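**Brown tips on my snake plant and one leaf going mushy, do I repot now or wait until April?**

posted by mossyporch, 30/01/2019

Hi all, long time reader and first time poster, so go easy on me! I've had a snake plant for a few years now and it has never given me one minute of trouble until this winter. I basically forgot it existed and it kept putting up new leaves. Then we moved to a second floor apartment in Rerkberg with those big old radiators you can't turn down, and I got worried about the dry air and started watering more. You can see where this is going.

Three of the outer leaves have crispy brown tips now. That part I could live with. But last night I was moving it to vacuum and one of the leaves at the back felt soft right down at the soil line, and when I gave it a little wiggle it came away in my hand. It smelled pretty awful (like a vase of flowers you left for two weeks). The rest of the leaves are firm as far as I can tell, but now I'm poking at them every hour and probably making things worse.
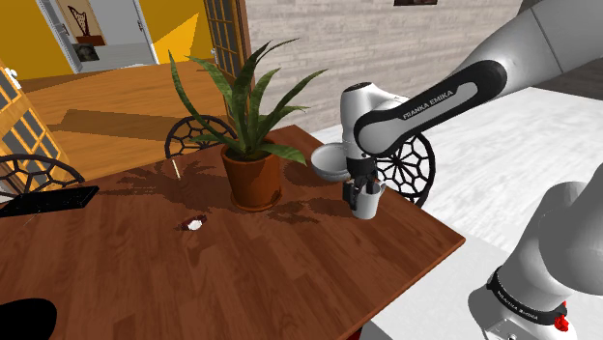 The potting mix is just the regular all-purpose Teuber stuff that I bought for my tomatoes, and I think it holds a lot of water. My mother-in-law says never repot anything in winter, wait until April when it wakes up. The guy at the garden center in Garon said do it right away and sold me a bag of cactus mix - which of course he would, he sells cactus mix. So now I have the bag sitting in the hall and no idea who to listen to.

Also, if I do take it out, do I wash the roots? How much can I cut off before it dies? And can I do anything with the leaf that fell off? Feels mean to throw it out.

Thanks so much in advance, I know this gets asked a lot but every thread I read said something different!!

*191 views, 3 replies*

---

**fernandfeather** (363 posts)

Do it now. I'm normally on your mother-in-law's side about winter repotting, and for a healthy plant I'd tell you to leave it alone. Rot is different. It doesn't take the winter off, and by April you could be down to a pot of mush.

What I would do, and I've done this with two of mine:

Slide the whole thing out and shake off as much of the old mix as comes away easily. You don't have to wash the roots, but I do rinse them under lukewarm water if I can't tell what's rotten and what's only dirty. Good roots are firm and kind of orange or cream. Bad ones are brown and slimy and the outside slips off when you pull on it. Cut all of those off, and cut any part of the rhizome (the fat thing the leaves come out of) that's soft, until you're looking at clean flesh. Wipe your scissors with rubbing alcohol between cuts.

Then let it sit out on newspaper overnight, or even a couple of days. It looks brutal but it's fine, they are tough. Pot it up dry in the cactus mix and don't water for 7 days. I know, you'll want to. Don't!

On how much you can cut, I once took one down to a single fan of leaves with a root stub as long as my thumb and it's still going in my bathroom. It sulked for most of a year first, though.

Crispy tips are just crispy tips. They won't turn green again. You can trim them to a point if they bug you, but leave a tiny sliver of the brown so you don't cut into live leaf.

---

**dr_dirt** (3338 posts)

overwatering. throw out the teuber mix, or save it for the tomatoes

---

**lateshiftlou** (12 posts)

Agree with fernandfeather on nearly all of it, but I'd add two things.

One, check your pot size while you have the plant out. If there's a lot of wet soil with no roots in it, go down a size, even if it looks a bit silly with tall leaves. And make sure there's a hole in the bottom! I had mine in one of those pretty Orard planters for ages, and there was an inch of swamp water sitting under a false bottom that I didn't know about.

Two, yes, you can use the fallen leaf. Cut away everything soft plus another inch, then cut what's left into pieces as long as your finger. Keep track of which end was down (I snip the bottom into a V) because they won't root upside down. Leave them out for a few days to callus and stick them in barely damp cactus mix. It takes forever - mine did nothing at all for three months and I had pretty much given up when a little pup poked out of the side of the pot. If yours has yellow edges on the leaves, the babies usually come up plain green, so don't be disappointed.

And the radiator isn't really the problem with the air, they don't mind dry. Just keep it from leaning right up against the metal.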